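Chapter 4
Water at the Workplace: How Much We Drink, and From What

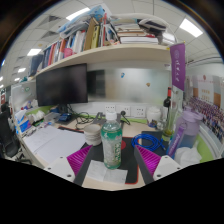
Figure 4.1. A water bottle and paper cups on an office desk.

4.1 Introduction

In the first three chapters we followed water from the river to the treatment plant, and from the treatment plant to the building. Now we come to the last few meters of this long way. Somebody is sitting at work, becomes thirsty, and must decide what to do. It is a small decision, and for many years the textbooks of public health did not say much on it. When I was a student, my own teacher gave it only one page, between the lead pipes and the swimming pools.

I think it deserves a full chapter. An adult with an office job spends a large part of the waking day in a building which he or she did not choose, and drinks what this building offers. If the tap is far away, or the water has a strange taste, people drink less, or they buy their water. Both of these have effects which we can measure.

The chapter has four parts. First we look at how much water a person needs during a working day, and why it is difficult to give one number for everybody. Second, we compare the common sources: the tap, the drinking fountain, the large water cooler, and the bottle. Third, we discuss the vessel itself, meaning the cup, the glass or the bottle from which the person drinks. At the end there is a longer case from the town of Skirkdale, to which we will return again in Chapter 7.

4.2 Words used in this chapter

Some words are used loosely in daily speech, and the student should take care with them.

Intake is all the water that enters the body, including the water in food and in drinks such as tea and soup. Many students forget the food. A lunch of vegetables and rice already contains a good amount of water.

Drinking water is water which is safe to drink according to the rules of the place where it is served. The word says nothing about the taste.

Point of use is the place where a person takes the water. In an office it can be a kitchen tap, a fountain in the corridor, or a cooler beside the printer. A water bottle is a special case, for the person can carry the point of use along.

Standing time is the time that water rests in a pipe or in a vessel without moving. Please do not mix it up with storage time, which was explained in Chapter 2 and which belongs to tanks and reservoirs.

4.3 Why one number is not enough

In popular articles we often read that every adult should drink 2000 milliliters per day. The number is easy to remember, and I suppose this is the main cause of its long life. It does not tell us if the food is included. It also does not ask if the person is large or small, if the room is heated, or if the person walks up the stairs ten times in a morning.

For a working day it is more useful to ask three other questions. Is the person able to drink when thirst comes? Is the way to the water short enough that the work is not disturbed very much? And does the person trust the water? The third question is the hardest, as trust does not always follow the laboratory results. In section 4.6 we will meet workers who had a very good tap and did not use it.

4.4 A first look at the Skirkdale study

The Skirkdale study was carried out by Henok Shiferaw and his students in the offices of Pirkar, a company which sells heating parts. It was done in December, when the air inside the building was dry and the radiators were on. The researchers gave a simple diary to 101 employees and asked them to write down each drink, the source of it, and the kind of vessel. The diaries contained 762 usable entries. Entries without a source were removed before the analysis.

The building had one kitchen on each floor. From the farthest desk, the walk to the kitchen was roughly 60 steps. Shiferaw expected that the people who sat far away would drink less. The diaries showed something different. These people drank fewer times, but they filled larger vessels, and their total intake was close to that of their colleagues. The people who sat in the middle of the corridor had the lowest intake. They were near enough that they did not keep a bottle, and far enough that they did not like to stand up.

We should be careful with this result. It comes from one building and one month, and a diary can change the habits of the person who writes it. Some employees told the researchers that they drank more in the diary week because they did not want to hand in an empty page. This problem has a name, reactivity, and we will treat it in section 4.7.

4.5 Before you continue

Please read again the part about chlorine and taste in Chapter 3, section 3.5. It will be needed when we compare the sources. Students who did not work with diary data before should also look at Appendix B, where the form from the Skirkdale study is printed in full, together with the coding table.

For the practical work you will need a measuring cup and a notebook. Keep your own diary for two working days before the next class, and bring it with you, also if there are gaps in it.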